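Print this page | E-mail this page
Search course pages Go

Week 2 handout: the session we had to throw out
Course notes, September 2022

Okay, so this week is about a failure, and it's one of mine. I had planned to start with control loops, but Sepehr Tehrani talked me into telling you about the Budard sorting job first, and I think he's right that it sets up the whole term.

Quick recap for anyone who added the class late. Budard is our name for the pick-and-place task: small packaged goods go into a box, one at a time, and the demonstrations come from people working a hand-held two-finger gripper. The policy learns from those. We had 1586 recorded picks by January and I was feeling pretty good about them!

Then Tormod Ljungberg ran the first policy on the arm and it crushed things. Rigid stuff was fine, but anything with air in it got squeezed until the seams popped, and on one run the arm kept closing until the overcurrent trip cut in. We pulled the plug for the day (literally, the e-stop relay had stuck - more on that below).
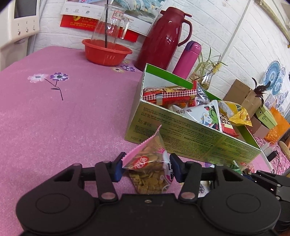
So where did the extra squeeze come from? We blamed the Mwakyusa motor driver for a while, and I spent a whole evening swapping it out for nothing. The trouble was in the width calibration. One tool had been zeroed with the finger pads off, then the pads went back on and the offset never got updated. Every closing width from that tool was too narrow. On a hard carton the fingers stop where the carton stops, so you'd never notice. On a puffed-up packet the arm happily goes for the number it was given.

Almost 600 picks had that offset in them. Could we have corrected them afterward? Maybe, but the log didn't say which day the pads came off, and I wasn't willing to guess. Out they went.

Now the relay. Our Trumavska safety board was wired with a single contact in the stop circuit, and that contact had welded. Pressing the button did nothing, so Tormod yanked the supply. Please remember this one for the lab - a stop circuit with one contact has one way to fail and no way to tell you about it. We use two contacts with monitoring now, and I test it before every session.

For next time:
- Read the Utico fault log, first 90 lines, and mark where you would have stopped the run.
- Write half a page on how you'd catch a bad zero before recording starts.
- Bring your lab key, we're opening up the old board.

Print this page | E-mail this page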